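4.3 Registro del calentador Feva en la red del edificio

1. Cierre la llave de paso general antes de retirar la tapa frontal.
2. Anote el número de serie y el código de zona (756 en las instalaciones Mollden).
3. Abra la purga un cuarto de vuelta y espere a que el caudal sea continuo.

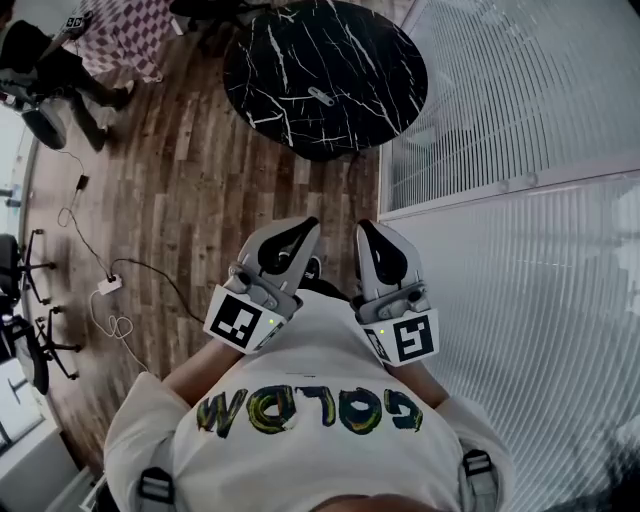 Ya-wen Hsiao advierte que en los modelos Eberhard la purga gira en sentido contrario y conviene comprobarlo antes de forzarla.

4. Ajuste el limitador a 54 °C – valor de fábrica – y vuelva a colocar la tapa.

PRECAUCIÓN: No supere los 200 kPa durante la prueba de presión.

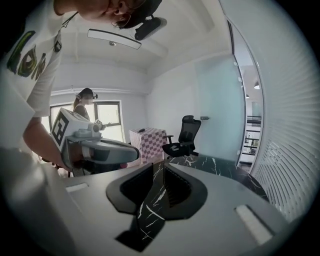 Fig. 12. Camiseta de manga corta y gafas.

Nota: el filtro Salby se suministra por separado.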